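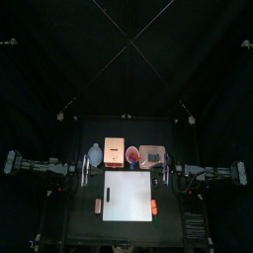 Protokoll Vorstandssitzung Bestattungshilfeverein Imhof

22. Juli 2019
Protokoll: Waraporn Yimyam

Beginn 19.05 Uhr, kleiner Saal. Beschlussfähig. Protokoll der letzten Sitzung ohne Änderung genehmigt. TOP 6 wird auf Antrag vorgezogen, bleibt hier aber in der alten Reihenfolge.

TOP 1 Sterbefälle seit letzter Sitzung
Drei Mitglieder verstorben, Namen wurden verlesen, kurzes Gedenken. Karten an die Angehörigen sind raus, bei einer Familie kam die Post zurück (alte Adresse in der Kartei). Neue Adresse über den Sohn erfragen. Erledigt W.Y. bis Ende der Woche.

TOP 2 Kasse
Stand Unterstützungskonto 3.554 Euro. Davon noch abzuziehen: ein Sterbegeld, bewilligt, aber noch nicht überwiesen, weil die Sterbeurkunde nur als Kopie vorlag. Original liegt jetzt vor. Auszahlung freigegeben, einstimmig.
Rücklage soll laut Beschluss vom Vorjahr bei 4.000 Euro liegen, wird also auch ohne die Auszahlung nicht erreicht. Längere Aussprache. Beitragserhöhung will zurzeit keiner, Thema kommt im Oktober auf die Mitgliederversammlung.

TOP 3 Nachrufe im Mitteilungsblatt
Beschwerde einer Familie: im letzten Heft falscher Geburtsname und der Wehrdienst fehlte ganz. Entschuldigung ist telefonisch erfolgt, schriftlich noch nicht. Berichtigung im nächsten Heft, gleiche Seite, gleiche Schriftgröße.
Künftig: Text geht vor Druck an die Angehörigen, Frist fünf Tage. Kommt nichts zurück, erscheint nur Name, Daten, Mitglied seit. Längere Lebensläufe bis eine halbe Seite, keine Gedichte mehr ausser auf ausdrücklichen Wunsch. Abstimmung: 5 dafür, 1 dagegen, 1 Enthaltung.
Druckerei Losum nimmt Änderungen nur noch bis Mittwoch 12 Uhr an. Bitte beachten!!

TOP 4 Gedenkstein Feld C
Angebot Steinmetz Tredik liegt vor, 2.000 Euro inkl. Fundament, Beschriftung extra. Zweites Angebot fehlt immer noch. Ohne zweites Angebot kein Beschluss. Frage ob die Namen alphabetisch oder nach Sterbejahr, offen. Friedhofsverwaltung verlangt außerdem eine Skizze mit Maßen, die alte reicht nicht.
Vertagt.

TOP 5 Kranz Partnerverein Sakthorpe
Der frühere Vorsitzende dort ist verstorben. Kranz mit Schleife, 335 Euro mit Versand, mehrere fanden das zu viel. Gegenvorschlag: Spende an die dortige Hospizgruppe und ein Brief. Angenommen bei 2 Gegenstimmen. Brief auf Englisch, W.Y. macht Entwurf. Betrag der Spende wird per Rundmail abgestimmt.

TOP 6 Totengedenken im Herbst
Ablauf wie voriges Jahr, Bläser sind angefragt, noch keine Zusage. Verlesen der Namen diesmal zu zweit, es war letztes mal akustisch kaum zu verstehen. Mikrofon testen. Kaffee danach im Saal, Schlüssel rechtzeitig holen.

TOP 7 Verschiedenes
- Schaukasten am Tor klemmt, Schloss ölen
- Kartei: ausgetretene Mitglieder endlich streichen
- Frage nach Traueranzeigen auf der Interentseite: ja, aber nur mit Unterschrift der Familie
- Gießdienst August noch zwei Wochen unbesetzt, Liste hängt aus

Ende 20.50 Uhr. Nächster Termin wird per Mail mitgeteilt.

gez. W. Yimyam

Zuletzt aktualisiert: vor der Genehmigung, Änderungswünsche bitte schriftlich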